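Hard case lid flex over the latch ribs

Zondstead Forums > Storage and Transport > Cases

weter_bench
Posts: 1,401
Has anyone measured lid deflection on the black moulded cases with a rib running down into the latch? Mine carries 15 kg of test gear and I want to stack 2 of them in the ute. I suspect the rib stiffens the latch area and does very little for the open part of the lid.
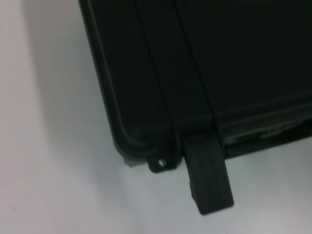

Lid, rib and latch end. Matte black finish.

S. Hennessy
Posts: 4,000
The rib is there to spread latch load into the lid. Stacking load should go through the rim. If the upper case sits inside the rim line, you are loading the flat panel, and it will creep in summer heat.

nair_offcuts
Disagree. Two grooves with a raised band between them is a decent stiffener along its own axis. Across it, no. Turn the top case so its feet bridge the band.

S. Hennessy
Bridging the band puts a point load directly above the latch housing. I had a Prultton case pop its latch that way in July.

weter_bench
Is there any marking in the seam channel worth reading? I can't make mine out.

nair_offcuts
Try a torch held side-on. On mine it was only grip texture.

weter_bench
Will do. Cutting a ply spacer to sit on the rim in the meantime – 12 mm unless someone objects.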